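**Handheld gripper demos vs. teleop for table setting: our numbers**

**kiltport_geeta** wrote:

We finished the comparison in June and I said I'd post it. Task: lay out a bowl, saucer, spoon, a tray and two thin sticks. Same policy network both times, trained once on teleop demos and once on handheld gripper demos. 1,705 demos per set.

Handheld policy failed 8 of 42 test rollouts. Teleop policy failed 11 of 42. Collection went much faster with the handhelds.

**nyaga_k** wrote:

8 against 11 on 42 trials is noise. I would not call that a result.

**kiltport_geeta** wrote:

I didn't call it better. I'd call it no worse, and cheaper to collect.

**nyaga_k** wrote:

"No worse" needs more trials too. Did you break down the failures? At Fesedari most of ours were thin objects.

**kiltport_geeta** wrote:

Same for us. The sticks account for nearly all of them, under both policies. Bowl and saucer are fine.

**mbarasa** wrote:

Which views did the policy get? We tried gripper cameras only and it lost track of the tray as soon as the fingers got close to it.

**kiltport_geeta** wrote:

Both gripper cameras plus the head camera. We haven't run it without the head view.

**nyaga_k** wrote:

Then you should. The head view may be doing the work, and the demo method hardly matters.

**adhiambo_g** wrote:

I don't agree with that. Thin white sticks on a white surface are hard to pick out from the head. I'd expect the close views to matter more for those. Geeta, can you put up some frames?

**kiltport_geeta** wrote:

Three from the handheld set. The second is the head camera, the other two are gripper cameras.

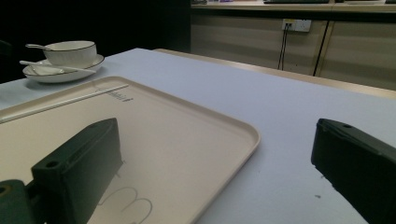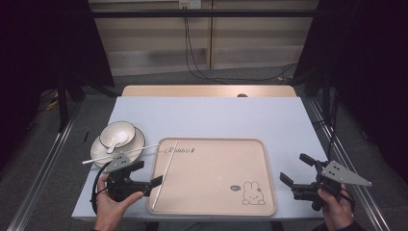
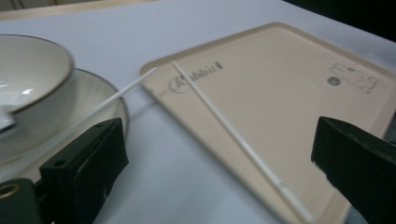 — Geeta Mittal

**adhiambo_g** wrote:

Thanks. In the third one the fingers cover part of the saucer and the right side of the tray, but the stick on the tray is easy to follow. I would keep the gripper views.

**nyaga_k** wrote:

Fine, keep them. Still run it with each camera removed and report all of it.

**kiltport_geeta** wrote:

Will do. Gripper cameras out first, then the head camera.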